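4.2 Counter residents and the problem of the toaster

Much of the literature on domestic clutter treats the kitchen counter as a place where things are used. Our diaries suggest it is mostly a place where things are. Participants in the Suromberg study logged 2232 objects on 151 counters, and the object most often logged as "staying put" was the toaster. It was also the object most often described as temporary. One household had been meaning to find a cupboard for theirs for 20 years.

Following Grabowska, we call an item a resident if it stays on the surface between uses and a visitor if it is expected to leave by bedtime. The distinction is tidy on paper. In practice, visitors become residents by the simple method of not being picked up. Cups are the worst offenders, with bowls close behind. Toys have no business on a counter at all and were logged there in every week of the study, including the week when participants were asked to keep them off it.

124 shares · 9 comments

Residents differ in how much room they claim beyond their own footprint. A toaster claims the space above its slots, the reach of its cord, and a strip beside the lever where a hand has to fit. Participants rarely gave up this strip gladly. Several had pushed the appliance so far to one side that the lever could be worked only with a fork handle, a solution they recommended to us with some pride.

Decoration complicates matters. Plain appliances were moved more readily than colorful ones, which their owners tended to defend as "cheering the place up." The Custeo coding sheet has no box for this. We wrote it in the margin until the margin was full, then added a code (D4, "ornamental by assertion").

Figure 3 shows a small surface holding one resident and several likely visitors. The toaster has the position at the back that our participants favored, with its cord rising behind it, and the cup stands beside it as cups do. The bricks, by the logic of the diaries, belong to another room. Under our scheme the bowl is coded V, for visitor, although two of our coders held out for R until late on a Tuesday.
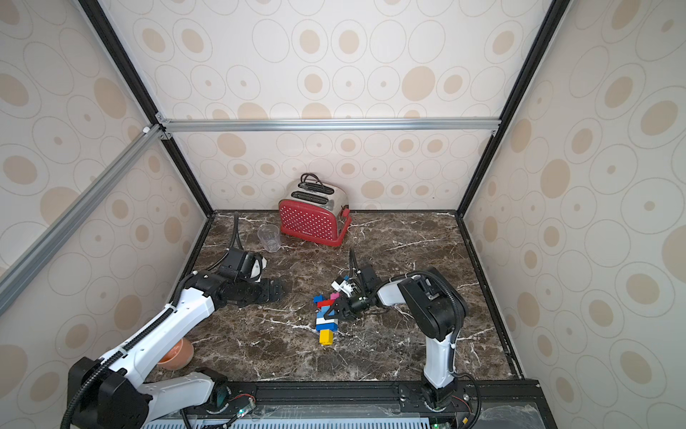 Figure 3. Red toaster with white dots, clear plastic cup, toy bricks and orange-brown bowl on a dark, white-veined marble top.

Agreement between coders was good for toasters and poor for everything else. Bowls gave the most trouble: an empty one may be waiting to be put away, waiting to be filled, or simply living there. The Ferkano revision of the scheme adds a third class, lodger, for items whose departure is promised but not scheduled. We apply it from Section 5 onward. It absorbed most of the disputed bowls and, to the regret of one coder, the fruit.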